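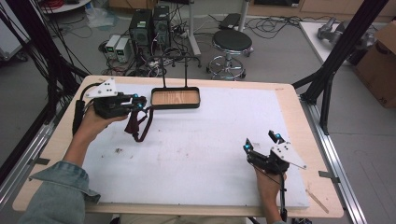
Can a robot tidy up yet? Stindodeck project report, second year

1. Background

Our group set out to find which small chores a two-armed robot can learn from people, and which it can't. We took our list of chores from two places. Fistau is a homeware shop that let us watch the stockroom for a morning in January. Grokeo runs holiday flats and sent us its changeover checklist, the one the cleaners work from. From these we chose nine chores. They include folding a cloth, putting an item on a tray, wiping a flat surface and hanging a strap on a rail.

We left out anything involving hot water, glass or stairs. Beds were on the Grokeo list as well, but the Becerra lab has no space for one.

2. Method

A person does the chore holding a gripper in each hand, and the movements are recorded. We used this method because moving a robot arm by remote control took us much longer in our first-year project. The person has to work with the grippers only and must not help with a spare finger, which is harder than it sounds when a strap slips.

All the recording was done at one table with a white foam board on top. We collected 2106 recordings over the two terms. Any recording in which the item fell on the floor was thrown away and is not included in that number. The trained program was then tested 48 times on each chore. We used a plain pass or fail mark, with a time limit of 175 seconds.

3. Results

Putting a solid item on a tray was the most reliable chore. Wiping came second, although we only checked that the cloth had covered the surface and did not measure how clean it was.

Soft things were poor. With the strap, the robot usually got hold of it but picked it up at the wrong point, so that one side was too short to go over the rail. It then tried the same grip again until the time ran out. Folding failed in a similar way. The first fold was often acceptable and the second was not.

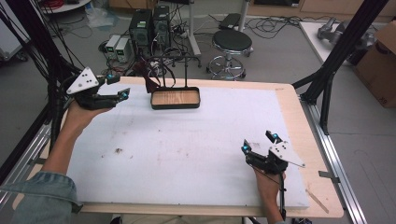
Could a shop or a cleaning firm use a robot like this now?

For one fixed job at one fixed table, possibly, if somebody is close by to sort out mistakes. For a full flat changeover or a stockroom shift it is not ready, as it is too slow and cannot cope when items are left in unexpected places.

4. Problems

The cables on the hand-held grippers got in the way during long reaches. People also did the strap chore in different ways, some lifting it from the middle and some from one end, and we did not set a rule until the second term. We think this made the results for that chore worse, but we have not tested it.

5. Next steps

We will record the strap and folding chores again using one agreed method, then repeat the tests with the tray turned and moved. The Fistau stockroom shelves will be left for next year's group. The recordings and the marking sheets are kept on the Stindodeck drive in the Becerra lab.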